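The Long Afterlife of Stainless Steel

A stainless pan bought for a commercial kitchen in June may contain metal that was once an exhaust pipe, a brewery tank or a section of handrail. Stainless steel is melted again with little loss, and the trade in scrap is now old enough that most new sheet carries a share of earlier products.

The protection comes from chromium. Once the alloy holds enough of it, the surface forms an oxide film far too thin to see. A scratch exposes bare metal, oxygen reaches it, and the film closes again. Paint and plating cannot do this.
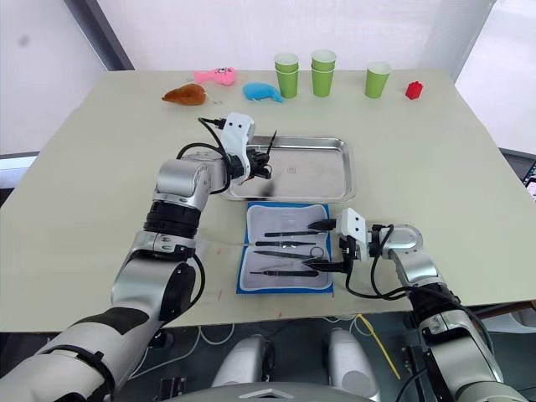 Sorting the scrap

At the Cudholm yard, incoming loads are separated by grade before anything is cut. A magnet gives a first answer: common nickel-bearing grades respond weakly or not at all, while the cheaper chromium-only grades pull hard. Cold working confuses the test - a deeply drawn sink can attract a magnet at its corners and ignore it at the base. Doubtful pieces go to a handheld X-ray analyzer.

The yard logged 3,857 loads last year. Only 3 were refused outright, all for sealed vessels that could not be opened safely. Mixed loads are accepted at a lower price and resorted by hand.

From slab to sheet

Wisten, the mill that takes most of Cudholm's output, melts scrap in an electric furnace and then blows oxygen and argon through the liquid to remove carbon. Carbon matters in small amounts. Left too high, it ties up chromium along the grain boundaries during welding, and corrosion starts there.

Slabs are hot rolled, annealed, pickled in acid and cold rolled to gauge. Operators at Wisten allow 15 minutes between coils for roll inspection, since any mark on a roll is printed onto the sheet.

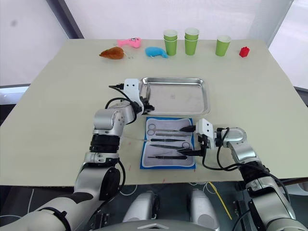 Forming shops buy sheet by gauge, grade and finish, and the finish is often the hardest to agree on. Plurside, a fabricator of food and clinical ware, keeps over 120 reference plates for customers to handle before ordering. Shape brings its own limits. A shallow tray with rounded corners and a rolled rim is a modest draw for the press, but the radius must suit the thickness or the metal wrinkles. The curled edge adds stiffness and puts the sheared edge out of reach of fingers.

Finished ware leaves the shop passivated in a mild acid bath, which clears iron picked up from the tooling. Skipping the bath is the usual cause of rust spots on new goods. Oosthuizen, which reconditions used kitchen equipment, repeats the treatment on everything it polishes and sends cracked pieces back to Cudholm.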